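Share 14 | Comments 6
Print this | E-mail to a friend

The buckwheat people

Kustedstead in December. Cold hall, strong coffee, a long line for the toasted groats. Mwanahawa Swai is at the front of it with a scoop in each hand and no time to talk, so we talk anyway.

She runs Oline, which sells organic buckwheat and not a lot else. Whole groats, flour, a toasted version, a puffed one for breakfast. No powders. No berries with a story attached. "People ask me where the superfood shelf is," she says. "I tell them it's a seed. You boil it."

Started small. A rented kitchen behind the Ross bakery, 2 growers, one secondhand mill that shook so hard the shelves had to be screwed down. Now there are 6 growers, most of them up the valley toward Flerkaditz, where the soil is thin and wheat sulks. Buckwheat doesn't mind. It comes up fast, shades out the weeds, and the bees go crazy for it.

The organic part is mostly paperwork, she says, and she isn't complaining, much. Every lot gets a number at the farm gate. The number goes on the sack, then the bin, then the bag you take home. A sample from each lot goes off to the lab before anything is milled. Last year one came back with traces of something from a neighbor's field. She sold that lot on as conventional and took the loss. Still annoyed about it. The neighbor now phones before he sprays.

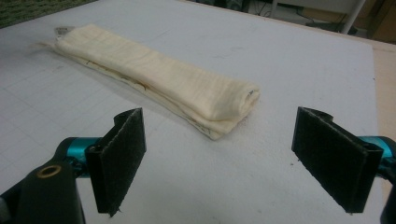
Then there's the gluten question, wich she gets all day long. Buckwheat isn't wheat, isn't even a grass. But a shared truck or a shared mill can ruin that in an afternoon, so Oline's mill takes buckwheat and only buckwheat. When a grower wanted to send rye through it she said no, twice.

How to cook it, then. Toasted groats, two parts water, a good pinch of salt. Lid on, low heat, leave it alone. Most people stir it and get paste. She eats hers with fried onions and a egg, or cold the next day with cucumber and far too much dill. The flour goes into pancakes, mixed the night before if you remember. If you don't, 3 hours will do.

Prices are going up in spring. Bags, mostly, the paper kind cost more than the plastic ones and she won't go back. The Flerkaditz growers want a better rate too and she thinks they should get it.

What's next? A noodle, maybe. The first batch fell apart in the pan, the second was edible. She has a bag of the third under the counter and won't let me try it. The line has got longer while we've been standing here and somebody wants to know if the puffed one comes in a bigger size. It does, but it's sold out.

Contact us | Copyright, all rights reserved | Back to top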